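前阵子有读者问我，家里那两条小机械臂叠抹布老是叠歪，要不要换贵一点的舵机。我的建议是先别花钱，把软件这边收拾一遍再说。下面是我自己攒下来的一些小办法，想到哪写到哪，大家挑用得上的看哈。

## 先给布找角，再谈叠

我一开始偷懒，直接让程序找布的外轮廓，取最小外接矩形，拿矩形的四个角当抓取点。布稍微有点皱，这四个点就飘到布外面去了，夹子夹了个寂寞……后来改成先求轮廓，再在轮廓上找曲率大的地方，稳多了！

条纹布我特别喜欢拿来调试，条纹方向一算，布转了多少度就有数了。不过条纹也会骗人：边缘检测阈值设低了，每条白线都被当成布边。我的做法是先做一次模糊，把条纹糊掉找外形，再回到原图上算角度，两步分开跑。

## 影子比布还像布

灰布放白板上，对比是够的，麻烦在影子。手臂的影子也是灰的，跟布挨在一起，分割出来就多一块“耳朵”。我试过两招：

- 换到HSV里看，只靠亮度分肯定不行，把饱和度也加进来，再配上条纹的纹理一起判断；
- 手臂先退到一边，拍一张干净的，布的位置就用这张算，动作过程中只做小修正。

第二招土，可是管用，我现在每一轮都这么跑。
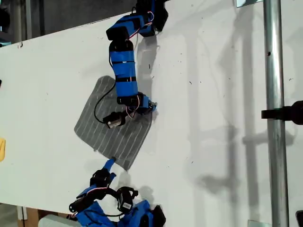 *两条手臂都上了白板，灰底白条纹的方布斜着放，下面那条正碰着布的左下角。*

## 两条手臂别抢地盘

双臂规划最容易出事的就是中间那块。我用的调度脚本叫Zestik，思路特别简单：把台面划成格子，谁要进哪个格子先申请，没批下来就原地等着。听着笨吧？可比起实时算碰撞，出了问题好查太多了，翻日志一眼就知道是谁占着格子不放。

碰撞模型记得把线也算进去！垂下来的线圈会晃，我在夹爪附近统一多留了19毫米的余量，宁可路线绕一点。还有，两条手臂的坐标一定要标到同一块板上，分别标完再硬拼，误差会叠在一起。

## 压布的时候慢一点

夹爪往下压，布中间很容易起皱。我的轨迹分成四段：快速靠近、减速、轻压、停一拍再走。“停一拍”这个是Salamatu Adebisi教我的，她写控制的年头比我长，看了我的曲线就说你急什么呀。加上以后，舵机的位置读数安定多了，后面算出来的抓取点也不乱跳了。

## 零碎几条

- 日志按每次试叠单独存，文件名写上参数版本。我有一次13组数据混在一个文件里，理了整整一个晚上。
- 增益一次只改一个，改完先空跑，再上布。
- 相机曝光锁死，自动曝光碰上大块白板会忽亮忽暗，阈值全白调。
- 白板上的小黑点、划痕，用面积过滤掉就行，我设的是326像素以下一律不要。
- 急停单独放一个进程，别跟规划挤在一起。

毛巾我还没弄利索，厚的那种对折以后会自己弹开，等我把压边那段轨迹改好了再来写。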